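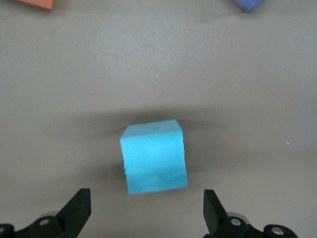
May 21, 2024
By Brendan Dolan

4.2 What the demonstrations show

Conneely was trained on remote-control demonstrations from four operators. We doubt the usual claim that ten demonstrations per object are enough. In Figure 2, the open fingers stand wider apart than the foam cube, so several approaches could work, and operators rarely agreed on one. Averaging their paths gave a motion that none of them had used. Hand guiding on Turuvard looked smoother, but smoothness tells us little about what was learned.

Figure 2. Wrist view with the cyan cube between the open gripper fingers.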